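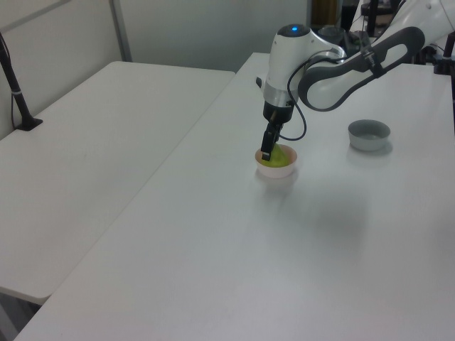 Arm stops with a force fault when it picks from a bowl

Posted by Meenakshi Rastogi
Flondia Forum > Pick and place > Faults and safety stops

Hello all. We have a white arm with a two-finger gripper, and the job is simple: take a piece of fruit from one bowl and put it in the other bowl. The controller is from Sillmont and the program was written in Flondia by a colleague who has now left us.

Until February it worked well. Now the arm goes down into the bowl, touches something, and stops with a protective stop, "force limit exceeded, Z axis". Sometimes it happens on the first pick after start, sometimes after many good ones. The counter said 2,658 cycles when I saw it the first time.

What I have tried already:
— restarted the controller
— made the approach slower
— changed the fruit for a smaller one

The slower approach helped for one morning and then the fault came back. My manager suggests to raise the force limit until it stops complaining. I don't like this, as people put their hands on this table to move the bowls. Is there a better way to find the reason?
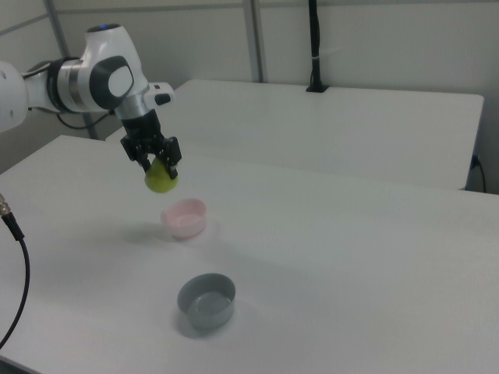

The gripper with the pear, over the pink bowl.

Pallavi Pathak
Please do not raise the limit. It is there for the hands, as you say yourself.

I had the same message on our cell and the cause was the tool settings. Someone had changed the fingers to longer ones, but the tool center point in the program was still the old one, 7 mm too short. So every time the arm went to the "correct" height, the fingers were already pushing on the bottom of the bowl. With soft fruit under them you will not get the stop every time, and this makes it look random.

You can check it without any force. Take out the bowls, put a flat block of known height on the table, and jog down slowly by hand control, with one person at the emergency stop. When the tip just touches the block, compare the Z value on the screen with the height of the block. If they are different, measure the tool again and write in the new value. Then run the whole program at low speed with empty bowls before you put the fruit back.

Check also the payload. If the weight of the gripper is wrong in the settings, the controller thinks there is a force when there is none. And look at the cable on the wrist — if it pulls tight in some position, it can give you a false reading too.

Kesow
could be just the bowl moved. ours slide all the time, put tape marks

Srivastava
I agree with Pallavi about the tool center point. One thing to add: look in the fault log for the position at each stop. In my case the log showed 4 stops at the same height, and then I knew it was the program and not the fruit. If the heights are all different, I would look at the cable first.

Our service plan says to check the tool every 4,000 cycles, but I do it also after any finger change.

Meenakshi Rastogi
Thank you to everybody. The log shows nearly the same height for all the stops, so I will do the block test tomorrow when the second person is here. The limit stays where it is.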